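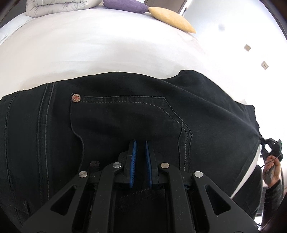 Progress report to the Mudier Fund
Project: Audience responses to staged conflict in dating and competition shows
Prepared by: Nandini Nair
Reporting period: second quarter of funding, closing in April

1. Status

Coding of the first two series is complete. Coding of the third series has started and is one episode behind schedule. The spending plan is unchanged.

2. Material

The corpus now holds three series: both seasons of Irlow and the single season of Wultitz. Each episode was split into segments at every change of location or speaker group. Irlow season one produced 2,194 segments and season two produced 2,469. Wultitz has been split but not yet coded; it stands at 2,793 segments, a higher figure than planned for, as the show cuts to solo interviews much more often.

Recap footage shown at the start of an episode is excluded. Footage repeated after an ad break is kept only if the edit differs from the first showing.

3. Coding

Each segment receives a code for conflict type, a code for who starts the conflict, and a yes/no mark for visible producer input (an off-screen question, a planned arrival, a date card). Two coders work separately and Mark Anthony Tolentino settles disagreements.

Agreement on conflict type was good from the first batch. Agreement on producer input was poor. The coders differed on whether music alone should count. The codebook was changed so that it does not, and all Irlow season one segments were coded again under the new rule – this accounts for the delay noted in section 1. 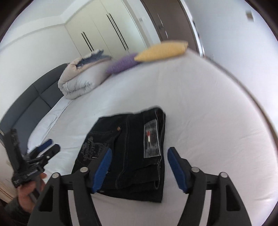 Folded black jeans on a bed with a pale white sheet.

4. Viewer panel

The panel met for 4 sessions in this period. Members watched one full episode of Irlow per session and filled in a form at each ad break. Forms ask which cast member the viewer sides with, and whether the viewer thinks the argument was set up.

Early reading of the forms suggests that viewers who believe an argument was staged still take sides in it. The forms have not been matched to the segment codes, and no finding should be quoted from this report.

5. Problems

The Pai transcription software assigns the wrong speaker when several cast members talk at once. Reunion episodes are the worst affected. These are being corrected by hand and will be coded last.

6. Next period

– Finish coding Wultitz, reunion episode included
– Match panel forms to segment codes
– Send the revised codebook to the Fund
– Hold the remaining panel sessions, using Wultitz

No change to the end date is requested.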